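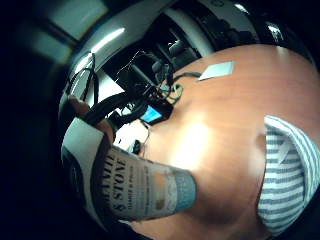
4. Care of the tabletop

Your Drometti table left the workshop with a varnished wooden top and good prospects. What happens next is up to you. This section covers cleaning, spills and scratches. Assembly is in Section 2, and if the table rocks, go back there first and check the leg bolts before you blame the floor.

4.1 Before you clean

1. Clear the top completely. Cleaning in a circle around your belongings leaves a circle around your belongings.

2. Lay containers such as tubs and canisters somewhere else for now, upright and with the lid on. A canister on its side will roll, and it will pick the moment when you have a wet cloth in each hand.

3. Gather up cables and lift them off. Do not drag them. Most plugs have at least one corner that was designed by someone who disliked furniture.

4. Wipe away dust and crumbs with a dry, soft cloth, following the direction of the grain.

Note: Shirts and towels left in a heap on the table are not cleaning cloths. Buttons and zippers scratch.

4.2 Weekly cleaning

1. Dampen a cotton cloth with lukewarm water and wring it out until it stops dripping. Then wring it once more.

2. Wipe along the grain from one end to the other. Short scrubbing strokes will dull the varnish in patches, and you will see every one of them when the ceiling light is on.

3. For sticky spots, add one drop of mild dish soap to the cloth. Hold it on the spot for up to 20 seconds, then wipe.

4. Go over the whole top with a second cloth, this time dry.

Caution: Many sprays sold for kitchens are made for granite and stone. Your table is neither. Read the label before you squeeze the trigger, including the small print under the big letters. Products containing ammonia, bleach or grit will cloud the finish, and the warranty does not cover enthusiasm.

4.3 Spills and rings

Water: blot at once and leave to air.

Coffee, tea, wine: blot, then clean as in 4.2, step 3.

White rings: leave the area uncovered overnight. Many fade by morning. If yours doesn't, call us before trying anything you read online — mayonnaise included.

Caution: Do not put hot pans straight on the top. A folded dish towel is not a trivet, however many times it has gotten away with it.

4.4 Electronics on the table

1. Put a felt pad under anything that gets warm or stays in one place for more than a day.

2. Keep rubber feet off the bare varnish. Some rubber leaves a mark that no cloth will shift.

3. Run cables along the far edge of the top, where elbows don't go.

4. Do not tape cables down. The tape comes off eventually and likes company.

4.5 Touching up scratches

Light scratches can be treated with the Wustness touch-up pen, sold separately. Test it on the underside first, let it dry, and look at it in daylight. For anything you can catch a fingernail in, write to Dalia Abdelaziz at the repair desk and include the order number from the sticker under the top.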